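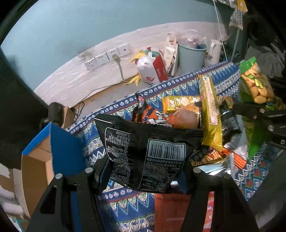
Cirnport pantry moves packaged snacks to a single sorting table

The Cirnport community pantry has changed the way it handles packaged snacks and imported groceries. Since June, all bagged goods have gone across one cloth-covered sorting table before they reach the shelves. The previous arrangement used 3 separate benches, one for each delivery door, and items from the same donor were often shelved in different places.

The change applies to sealed dry goods only: chips, crackers, dried noodles, candy, seaweed, nuts and similar products in flexible packaging. Bottled sauces and condiments pass over the same table but are stored separately. Fresh produce, dairy and frozen items are not affected and still go directly to the cold room at the rear of the building.

Loukia Makris, who runs intake at the pantry, said the main problem was imported stock. A large share of the snacks donated in Cirnport comes from two grocery wholesalers in the Bundau district, and much of it carries labels in Chinese, Thai or Korean with little or no English text. Under the old system these bags were set aside for later checking and tended to stay there.

"We had crates that sat for a month," Makris said. "The food was fine. The paperwork wasn't done, so it couldn't go out."

Sorting procedure

Each item is placed on the cloth and turned until the barcode panel can be read. On most snack bags the panel is on the back, beside or below the ingredient block. The number under the bars is entered in full, including the single leading digit that stands apart from the rest. That digit is the one most often dropped when numbers are typed by hand, and a code entered without it will not match any record.

If the code is already on file, the system prints a short English label with the product type, main allergens and storage category. If it is not on file, the item goes into a gray bin for translation. One sample of each unknown product is kept in the bin and the remaining units are boxed together under a temporary number.

Date codes are checked separately. They may be printed on the front, on the back or along a seam, and the order of year, month and day varies by country of origin. Sorters are asked to write the date in long form on the label instead of copying the printed string. Where the order cannot be determined, the bag is held.

Bags are also checked for condition. A crease or wrinkle in the film is not a reason for rejection. A split seam, a pinhole or a bag that has lost its air is. Sorters press the bag lightly between two fingers near the top seal and again near the bottom. Empty or torn wrappers found in a delivery are removed before the count.

Long, narrow packages are laid flat and are not stood on end. The pantry found that upright packs fell against softer bags in the crates and crushed the contents, mainly rice crackers and puffed corn. Bottles are kept to one side of the table and are never placed on top of bagged goods.

Equipment

The table itself is a secondhand dining table bought from Nikolaidis, the furniture reseller on the harbor road. It is covered with a patterned cloth that can be taken off and washed. Makris said the cloth was chosen over a bare surface after glossy bags kept sliding off the edge during busy periods. A busy pattern has one drawback, in that small clear wrappers are harder to spot against it, and the table is cleared fully between deliveries for that reason.

Labels are printed through Gadent, the stock program the pantry has used for its canned goods for several years. Snacks were added as a new category in the spring. The program stores the barcode, the English product name, an allergen line and the shelf location. It does not store nutritional values, and there are no plans to add them.

The translation file now holds 146 products. Entries are made by two bilingual staff members and checked against the printed ingredient list on the bag. Where a product has changed its packaging but kept its barcode, the older entry is left in place and a note is added. Where the barcode has changed, a new entry is made even if the product looks the same.

Results so far

The pantry reports that the time between delivery and shelving for imported snacks has dropped to 2 days. Under the bench system there was no fixed limit. The number of crates waiting for translation stood at 13 when the table was set up, and the backlog was cleared by the end of the month.

Some limits remain. The table handles one delivery at a time, so a second van has to wait until the first load is done. Mixed gift packs are slow to process – each inner bag may carry its own code, or none at all – and are now accepted only in the morning. Products with no barcode and no readable ingredient list are not accepted at any time.

Allergen labeling is the area the pantry expects to revise next. The current label has room for one line, which is enough for most crackers and chips but not for seasoned snack mixes, where the list can include wheat, soy, sesame, peanut and shellfish. A wider label has been tested. It covers part of the original printing on smaller bags, and the pantry wants the original text to stay visible to shoppers who can read it.

Information for donors

Donors are asked to leave snacks in their sealed retail packaging and to avoid placing price stickers or tape over the barcode panel. Bags that have been grouped with rubber bands will be separated at intake. Outer cartons are useful if they show the same code as the bags inside, and should be left open at the top.

Items should have at least a month left before the printed date. Sauces, oils and other bottled goods should be bagged separately from dry snacks, with the caps taped if the bottle has been transported on its side.

Small donations can be left at the front counter during opening hours. Wholesale deliveries from Bundau and elsewhere should use the side door and call ahead so the table can be cleared. The intake desk closes at 4 p.m., and deliveries that arrive after that time will be held unsorted until the next working day.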